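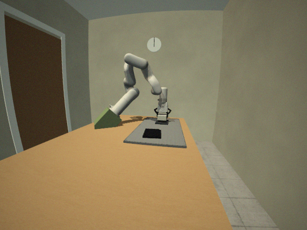 Simulated test cell: the gripper, fingers open, over a small block on the tray.

Cirnby, 21 May 2019 — Sumalbridge has finished a simulated comparison of grippers for small flat parts. Each of the 10 grippers was given the same arm, tray and block, and made 80 picks. Two will go on to bench trials in December, one of them a two-fingered hand from Kirard.

"Flat parts are where most grippers struggle, so we began with those," said Tatsuya Amano, who led the tests.

Results for all 10 are available on request from the Sumalbridge press office.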